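Thursday, May 2, 2019

Rain until ten, then overcast. Barometer steady. Slept badly and got up at five to finish the water log, which is now current through the end of April.

The well question first. Static level this morning was 30 feet below the top of the casing, measured with the steel tape and carpenter's chalk. Two readings, same result. In November it stood nearly four feet lower, so the aquifer has recovered from the dry fall and I can stop worrying about the pump intake. The recovery curve is slower than the one I plotted two years ago. I suspect the difference is the frozen ground in February, when the rain ran straight off to the ditch, but I don't have soil temperatures for that month and can't show it.

Pumped from 9:15. Drawdown was quick for the first five minutes and then flattened, as it always does. I shut off when the meter had passed 219 gallons and took recovery readings at one, two, five and ten minutes, then every ten until noon. The two-minute reading is doubtful. The tape caught on the torque arrestor coming up and I lost part of the chalk line. I have entered it in pencil.

Gordon Dhillon called at lunch about the softener. He still wants me to buy the Jultberg because it regenerates on metered flow, and he is right that my timer unit wastes salt. I told him the hardness doesn't justify it at the rate I use water. He said hardness was only half of it and I should test for iron again before deciding. Fair point. The last iron test is from the old filter housing and means nothing now. I put two sample bottles on the shelf by the door so I'll remember to fill them on Monday, before the lab's pickup. First draw from one, and the other after ten minutes of running.
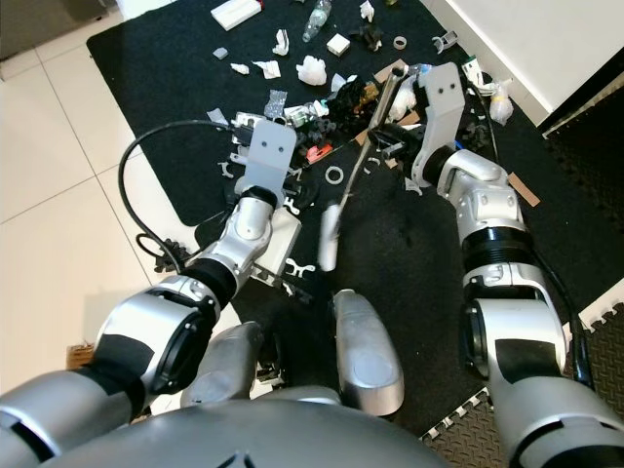
After lunch I went back to the pressure tank. Pre-charge with the tank drained was 26 psi on the good gauge and 29 on the one that came with the compressor. I trust the good gauge. The pressure switch cuts in at 30, so the pre-charge should be two below that, and I brought it up to 28. Before this the pump was cycling more often than it should with one tap open. I ran the kitchen tap at half for twenty minutes and timed the cycles with the stopwatch. The interval is longer now, though shorter than the figure in the Lunenard manual. Either the bladder has lost some volume or the manual assumes a smaller draw. I will time it again next week with a bucket under the tap, to get a real flow rate.

The meter itself reads high. I checked it against the measured barrel in March and found an error of just under two percent – small, but it accumulates. All the monthly totals in the log are raw. I have decided to leave them raw and write the correction on the inside cover, with the date of the barrel test. Changing old numbers makes a mess that can't be undone.

Garnet Ouellet came by at four to return the hand auger and stayed for coffee. Her spring box is silting up again. The overflow pipe sits too low, in my opinion, and draws fines off the bottom every time the level drops. She thinks the gravel pack has failed. We could both be right. She wants me to look at it when the track dries out, and I said I would bring the level and the long staff. She also asked for the conductivity meter. The calibration solution expired over the winter, so I need to order more before lending it.

Expenses: chalk, two sample bottles, union fitting for the drain line, one roll of tape. The receipt is in the envelope.

To do: iron test. Pipe insulation at the wellhead, where mice have been at it. New O-ring for the filter housing, size to be checked against the old one before I throw it out.

Raining again at nine. Gauge emptied and reset.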